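Plurnby Hand-Held Gripper Pair: Set-Up Guide
Section 2: Before Your First Pick
Revised 25 October 2018

Allow 20 minutes. The box says less, but the box was written by Sales.

2.1 Checking the fingers

1. Lay a sheet of white paper on the table. It needn't be a nice sheet.
2. Hold one gripper low over the paper with the jaws open and nothing between them.
3. Check that the two fingers face each other across the gap. Scuffs and worn edges are fine. Cracks are not.
4. Look into the screw holes on both fingers. Clear out any fluff. 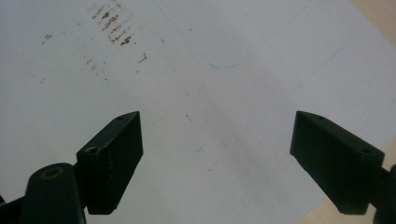

Fig. 2-1. Jaws open over the paper, gap clear.

Note: A finger that wobbles should be refitted as in Section 1, which we know you skipped.

CAUTION: Do not test the jaws on your own finger. The Plurnby has no opinion about what it closes on.

2.2 Lifting a bottle out of a box

5. Stand the box at the back of the table with its top flap open.
6. Take a gripper in each hand. Let the cables run down the inside of your forearms and over the front edge of the table.
7. Close the left jaws on the upper end of the bottle and lift it straight up. Keep the other gripper in the air, out of the way.

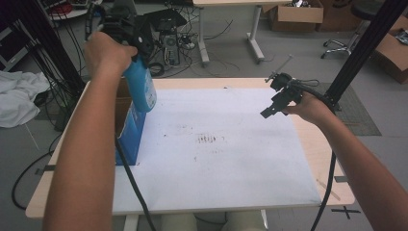

Fig. 2-2. Bottle held upright above the box, right gripper clear.

8. Lower the bottle and repeat with the other hand. Your worse hand needs the practice.

Note: If the display shows code 213, a cable has come out. Push it back in and start again from step 6.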